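Anby tidal scheme – where we are

Quick one this time, printer wants it by noon.

The Zidinport turbine contract is still not signed. Euan Urquhart went down for the meeting and came back with the same answer as in the autumn, ie. the grid connection comes first and the barrage second. Connection date now June at the earliest. We had been told it would be before Christmas, so make of that what you will.

Cost per household is the bit everyone rings up about. The leaflet said 400 pounds over the life of the loan. The revised figure is nearer 700, mostly interest and the second sluice gate. Mahnaz Jalali has been through the sums twice and thinks even that is a bit hopeful. Her notes are in the libary, ask at the desk.

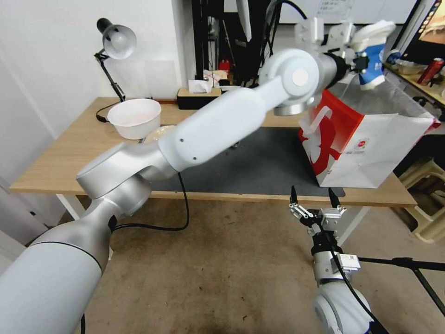
Paper cup in the gripper, over the table.

Old Jadedari pumping station – no decision. The owners want it off their hands, the scheme wants the access road but not the building. Seven objections in so far, all on traffic. If you want to add one it has to be in writing, with your address on, or it doesnt count.

Also asked: will the footpath shut while the cable goes in? Yes, the seaward end, for two weeks. Diversion via Bite Lane. Muddy.

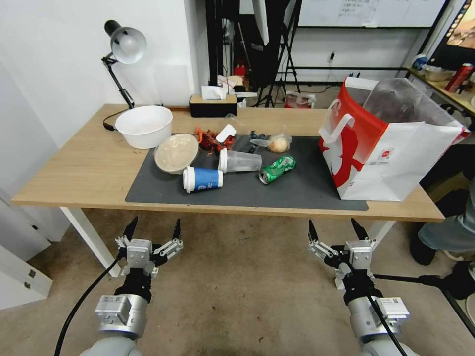 Page last changed: Mar 18, 2024

Next open evening is at the school, usual time. Euan will bring the new route maps – the old ones had the substation on the wrong side of the road. Please bin any you still have.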